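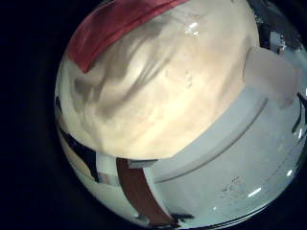 wrist cam, Saturday. big cream thing, soft, creased, red band up top. go ahead, tell me where you'd grab it

ok thread bc people keep asking me if robots can do chores yet. short answer, sort of, depends what you call a chore

I've been doing shop-floor trials at Hourani since November. before that it was houses. houses were worse. so much worse

things that work now: boxes. flat stuff. anything stiff that sits where you left it last time. we ran stiff parts for a whole shift and I mostly ate chips

things that don't: anything that sags. bags, covers, pillows, sleeves. you touch it and it's a different shape and your plan is garbage

look at the creases on that cream surface. I can tell it's soft in half a second. so can you. the arm needs to know how far it squishes before it starts to slide, and from that close up all it gets is a wall of beige and some shadows

then shiny surfaces. gray-white stuff with bright spots of glare on it. depth goes weird on glare. Sawsan Chidiac on our team has a whole folder just called SHINY

numbers since somebody will ask. 146 tries on soft items last month. best streak was 5 in a row. felt like a parade

and then 2 of those 5 got put down in the wrong place lol. counted them anyway, Fatima Jacobs made me uncount them. she's right

straps!! don't get me started. flat strap lying across a surface, person moves it out of the way without noticing they did it. robot either ignores it or treats it like part of the table. or hooks it and drags evrything along

someone in replies says Potico has folding solved. I've seen the Potico demo. one towel, one table, same towel. I want to see it on a Saturday with a laundry pile and a kid's sock in there

Havness is closer imo. slower, uglier video, but they show the misses. I trust people who show the misses

@ Hollis Castellanos asked would I buy one for home. no. would I take one free, yes, and I'd have it carry bins from the garage and thats it

shop floor is differnt. if it handles the stiff half of the work and a person does the floppy half, that's already a decent day for the person. their back anyway

so can it do your chores: dishes into a rack it knows, kinda. laundry no. making a bed, ask me in 5 years

gotta go, next run is set up. more tonight if it goes ok, or if it goes really bad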